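Floor Marking for a Shared Work Area
Project report, Sunita Pal

My project asked a simple question: can tape on a carpet make a shared room easier to use? I picked the carpeted work area because things get set down anywhere in there, and I loved the idea of fixing that with a couple of rolls of tape! The budget was tiny, and I spent 7 dollars of it.

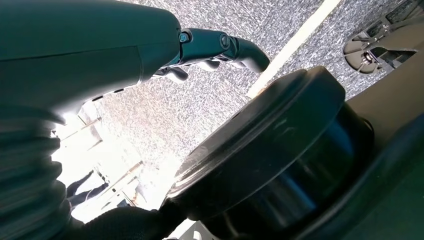

Why tape and not paint? Tape peels off carpet tiles at the end of the semester, and paint would have meant replacing them.

I tried 2 layouts. The first was one long straight line, white, splitting the floor into a walking side and a working side. It went down fast - one evening in January - but it said nothing about where a thing should go. So I moved on to squares in yellow, which I like much better.
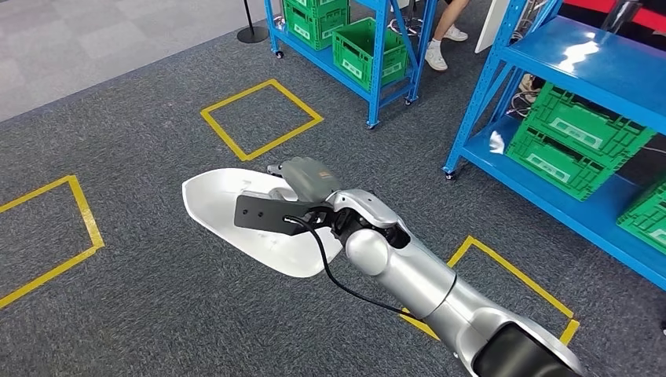

The squares took more patience than the line. Corners are the hard part, and I redid several of mine on Monday after the ends started to lift. Pressing the tape down with the back of a spoon helped a lot. Next I want to try labels inside each square, and a thicker tape from Grornport if I can get a short roll.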